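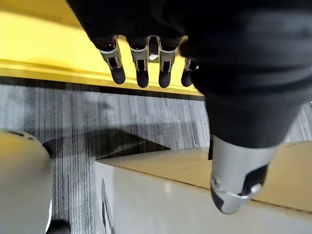

Wrist view, gloved hand with thumb over the box top.

Covered fingers and contact force limits: does the cover count?
Asked 12 Sep 2019 in Standards and Safe Practice

We run a five-digit hand on a Rernov arm in an open bay. The palm and back are in a black cover, the fingertips have black pads, but the knuckle brackets and the thumb tip are bare metal. Our site procedure says exposed metal near people must be "padded or guarded". The integrator, Cevton, says the cover satisfies this. Our safety rep disagrees on account of the thumb. Supply is 21 V at the hand, and the grip limit is set to 50 N in the controller. Do I need to re-do the risk assessment, or is a note in the existing one enough?

3 answers

Answer 1 (accepted)
Re-do it for the hand. A cover is only a protective measure if someone has assessed it as one. Most are fitted to keep dust and lubricant away from the joints, and the supplier will state no impact rating. Ask Cevton for theirs in writing.

Treat the metal parts as separate contact points. For each, record the contact area, edge radius, the body region it could reach and whether the contact is free or clamping. Clamping is the one to worry about. A thumb tip coming down on a flat box top is a pinch point, padded or not, and a controller limit on grip does not limit the force from the arm. You need both figures, measured at the tip with a gauge, at the speed you run. Also list the gaps between the knuckles as finger traps.

Loose folds in a cover should go on the inspection sheet as a snag and wear item. We check ours every 500 hours and replace on any tear.

Answer 2
we just put Fiadzo caps on the thumb and carried on, no issues. check the grip still works after, ours slipped on glossy stuff

Answer 3
Answer 1 is right, but note that adding caps is a change to the end effector, so the force readings have to be repeated afterward. The Tivolby checklist (form 815) has a line for it. Mark the floor area as well. Carpet is awkward for tape, so use posts.

Comment from asker: Thanks. Gauge is booked for October.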